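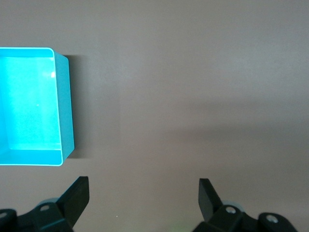 The turquoise bin, empty.

Filed under: Kitchen diary / Soups and stews

June, half past nine in the evening. I made the sour rye soup again, my third try since I moved to Hebden. The starter stood on the shelf for 2 days longer than the recipe wants and it smelled very strong when I opened the jar, but I decided to be brave. I used 644 grams of potatoes (I weigh everything, it is my habit), one onion, dried marjoram and the white sausage from Banach. The sausage is better than the one I bought before. It is less salty, and it does not fall to pieces when it boils.

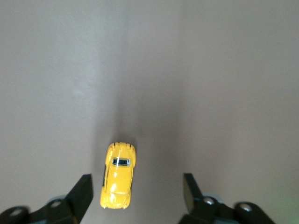 The cake was less lucky. I wanted a lemon cake like the one we ate at the café in Sistby, with the thin icing that cracks under the fork. I put in too much colour, only a few drops more, and the icing became as yellow as the little toy car, the same shiny lemon yellow. The taste was good all the same. Inside it was a little heavy, and I think my oven is too hot at the back. Next time I will turn the tin after 17 minutes and leave the colour in the cupboard.

There is soup left for tomorrow's lunch. I must remember to feed the starter before bed, and to buy eggs and more marjoram.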